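Went to the open day at Cukport on January 15, 2022, and I'm still talking about it to anyone who'll stand still long enough!

Cukport is the paper workshop above the old bakery in Brillport. You climb two flights of stairs, hang your coat on a hook and get handed a cup of tea before you've even said your name. There were 16 of us on the morning tour, split into smaller groups so everyone could get close to the tables. Ours went first to the pulp room, where the vats are (deep, gray and much colder than I expected – I put my hand in up to the wrist and yelped). Lionel Whitlock showed us how to dip the mold, tilt it and let it drain, and he made it look like nothing at all. Mine had a thick end and a thin end. I loved it anyway.

Then it was upstairs to the long bright room where they look over finished sheets and talk about edges.

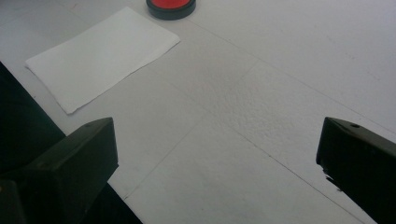 I had no idea there was so much to say about edges! Lionel likes them left alone, a bit wavy and soft, and he can talk for ages about how a trimmed sheet feels different in the hand. A woman in our group who binds notebooks at home disagreed with him completely, and the two of them had a lovely argument about it while the rest of us listened.

We also heard about Karaki, their winter class, which runs for four evenings in January. You start with plain white sheets and don't get near any color until the third one. I've put my name down.
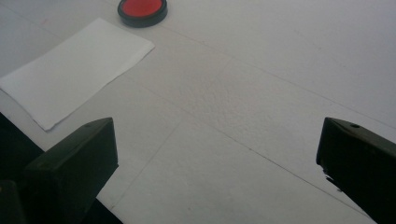 My favorite part of the whole visit was how much time we got to just look. Nobody hurried us along, and the light in that room is beautiful, very soft and even. With everything on the table so pale, the round red thing with its black rim kept pulling my eye away from the paper, and I had to make myself go back to the ragged edge of the sheet. Once you do, you can spend a good long while on it.

Parking is on Vuvley Street, three minutes' walk away. Wear shoes you don't mind splashing, and eat first – the bakery downstairs closes at noon on Saturdays.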